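3.2 Surface marking and the return of shared objects

The second part of our study took place in Tutbridge, where 18 households agreed to keep a diary of one shared table during the month of October. We wanted to learn how people who live together divide a surface when no rule was given to them. Earlier interviews in Urmont (Asante and Virág, in preparation) had suggested that most families have such a division but can not easily describe it. For this reason we did not ask for descriptions. We asked the participants to write down, each evening, which things were left on the table and who had moved them.

Two households left the study in the first week, so the results in this section come from 16 diaries. The entries were coded by both authors separately, and where the codes were different we discussed them until we agreed. An entry was called a "border entry" if the writer mentioned a place that belongs to one person, for example "my corner" or "the side of my mother".
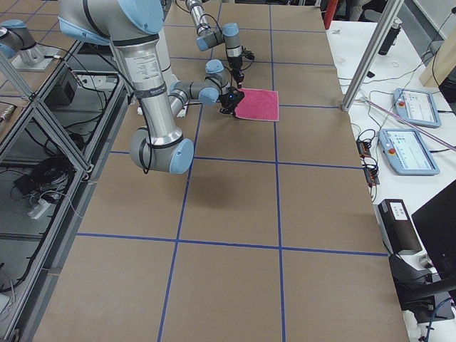
Figure 4. Work table with taped divisions.

Border entries were much more frequent in the homes where the table was used both for meals and for paid work. In these homes the writers spoke often about textiles, which seem to cross a border more easily than hard objects do. A plate has a clear edge and a clear owner during the meal, while a cloth can be folded, pushed or spread without anybody deciding about it. When a surface is divided visibly, as with the blue tape on brown paper in Figure 4, an item such as the pink towel can be discussed in relation to a line. The tables in our diaries had no such lines, and the writers had to use the chairs, the lamp or the window as their points of reference.

We also found that the border moved during the day. In the Tkachuk household the whole table was "for work" until 18:00, and after this hour the same objects were described as being in the way. The mother wrote about her sewing in almost the same words on several evenings, but she used the word "mess" only after the meal had started. We return to this change of vocabulary in Section 4, where we compare it with the diaries of the shared student flats in Ralto.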